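I've moved my coffee and toast things four times since we got this place, and I think I finally have a setup that works. Shahla Naseri next door asked me to write it down after she came over for breakfast, so this is mostly for her (hi Shahla!), but anybody with a small counter and too many mugs can borrow it.

## What you need

- a toaster oven, the small kind
- a mug tree
- a dish rack that stands plates on edge
- a mat big enough to go under all of it
- a damp cloth and a dry one

My mug tree came from Sallosar and it was pretty cheap. Any tree will do as long as the base is wide. I had a skinny metal one before that, and it went over every time somebody grabbed a mug in a hurry.

## Step 1: Clear it all off

Yes, all of it. I tried to do this by sliding things from side to side and ended up wiping the same crumbs back and forth for half the morning. Put everything on the dining table, wipe the counter down, dry it, then lay the mat out flat. If yours has been rolled up, leave a heavy cookbook on each end overnight.

## Step 2: Toaster oven first

It's the bulkiest thing, so it gets first pick. I like a back corner, near the outlet, with the door facing out into the open part of the mat. Check your manual for how much space it wants at the sides and back and follow that, even if it eats up more counter than you hoped. Then open the door all the way down and see what it hits. Mine hit the sugar jar, so the sugar jar lives in the cupboard now.

## Step 3: Mugs in the middle, plates off to the side

The mug tree goes where everybody can reach it, and the plate rack goes toward the back on the side away from the oven. Hang the mugs one per side so the tree stays balanced — two opposite each other is plenty for every day. I keep a pink one and a dark blue-teal one out, and the plates are pale blue, yellow and light gray, so there's never a fight over whose is whose.

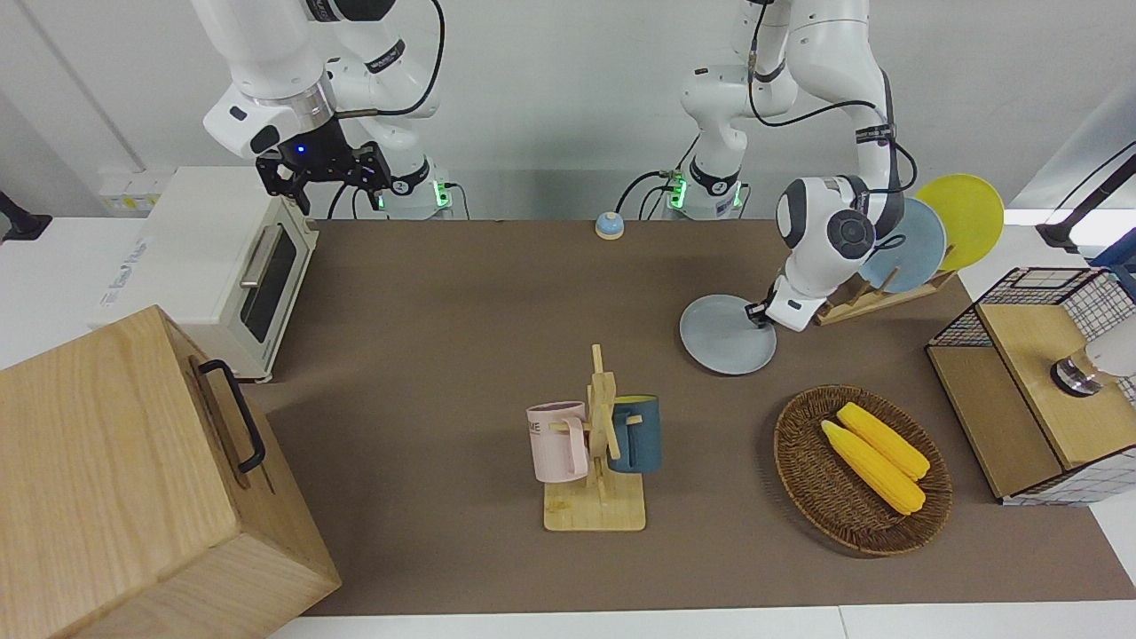
## Step 4: Live with it for a while

Give it 8 days before you change anything. My first few mornings I kept reaching for mugs where the old shelf used to be, and I nearly put it all back! Once that wore off I only moved the rack over a little, so I could pull a plate out without bumping a mug.

Wipe the mat at night and shake it out over the sink on the weekend.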